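Review: Trever ceramic-edge box cutter, small size

I bought this cutter in October, after I broke my kitchen scissors on a parcel. It was the scissors' fault also, they were old, but I decided that I should have a proper tool for opening boxes. I sell used toys and small household things from home, so many boxes come in and the same boxes go out again. In a normal week I open 13 or 15 of them, and before the holidays it was 31 in one week.

The cutter comes from a small shop called Floltov, which has mostly stationery. I paid nine pounds, delivery included. For a knife of this size it is not cheap. You can find cutters with a metal blade for much less, and I will come back to this question at the end.

The body is plastic and short, it disappears in my hand. On top is a round slider which you push with the thumb. When you let it go, the blade returns by itself into the body. In the first days this irritated me very much, because I was used to a knife that stays open. My thumb became tired on long cuts. After two weeks I did not notice it any more, and now I find it strange when I use another knife and the blade remains outside. There are children in my house at the weekends, so I prefer it like this.

The blade is ceramic and the tip is rounded. It goes through parcel tape very easily, also the thick brown kind with threads inside, although for that one you need two passes. The blade comes out only a little, so it does not reach deep into the box. In October I had cut a doll's dress with my old knife, straight through the lid, and I had to return the money to the buyer. With the Trever I have not damaged anything until now.

For cutting cardboard itself I am less satisfied. Thin cardboard, such as from a cereal packet, is fine. With strong double cardboard the blade stops in the middle and you must press, and then the line becomes ugly. If you want to make a large box lower, or cut off the flaps, I recommend a bigger knife with a long blade. I own the Cellden one for this work and it does the job in one pull, but it is also a knife which I keep on a high shelf. 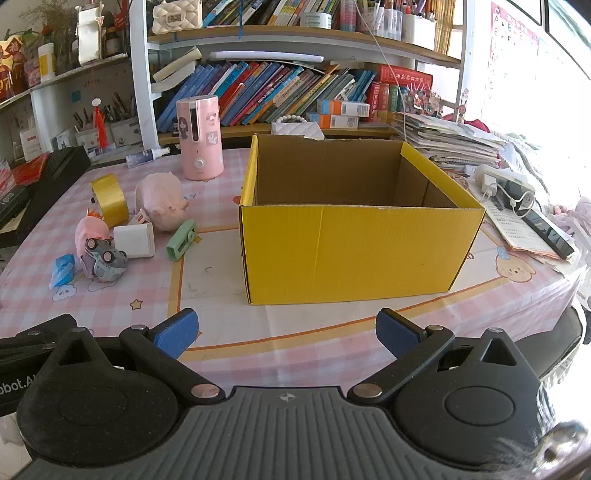
The mint-green cutter on my packing table, with a box and some small things.

I chose the mint colour and I am glad about it. My table has a cloth with a lot of pattern, and everything I put on it gets lost between the toys and the tape. A grey or black knife would be easier to find, you would think, but my old one was black and I was always searching for it under papers. The mint one I see quickly enough. There was also a white version and a light yellow one in the shop.

A few words about the tape, as people ask me this often. Clear tape leaves almost no glue on the ceramic. Coloured shiny tape leaves a little more, and after many parcels the blade starts to drag. I clean it with a cotton pad and some alcohol, and it takes one minute. The instructions say that you should not wash the cutter under water. They are printed very small and the English is worse than mine -- I needed to read them twice.

What I do not like is the hole for a string. It is so narrow that a normal cord does not go through, and I had to use sewing thread. Also the blade cannot be changed in the small size. When it is finished, the whole cutter goes into the rubbish, and for this price I think that is a pity. The bigger model from Trever has a blade you can replace. I tried a similar one from Ahn in the shop, where the blade is also replaceable, but the slider was stiff and I did not buy it.

Is it worth the money? If you open one parcel in a month, no, take a simple knife or a key. If you open parcels every day and there are soft or delicate things inside, I would say yes. Mine still cuts tape as in the first week. I give four stars from five, and the missing star is for the blade.

Saturday, January 25, 2025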